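Piltis Snack Bars, the Mixed Box: My Verdict After a February of Lunches

I bought the Piltis mixed box with my own money, and I've been through 9 flavors (yes, all of them!) at my desk, in the car and once in the bath. 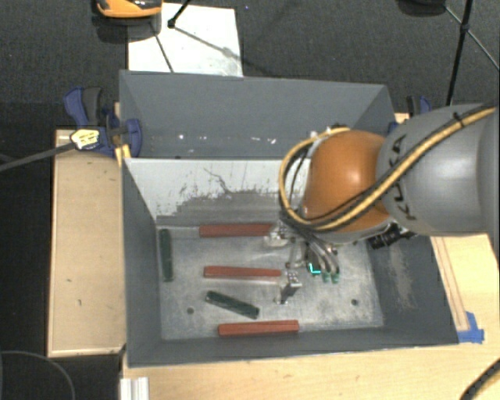

Ailsa Mackay wrote in to say the cherry one is far too sweet and she'd take a plain oat bar from Bangera any day. Well, Ailsa, I half agree! Cherry is sugary, but with a mug of black tea around 4 it's just right, and it doesn't crumble down your sweater the way the Bangera ones do.

Mint and seed is my favorite, chewy with a proper crunch at the end. Skip the fig. I gave it three chances and it still tasted like a cereal box to me.

The wrappers are a pain (get scissors), and the box doesn't close again once you've torn the flap, so mine went into an old cookie tin. I'd still buy it again, and I'm giving it 8 out of 10. The shop on Ralero Street had it cheaper last Friday, if you're out that way.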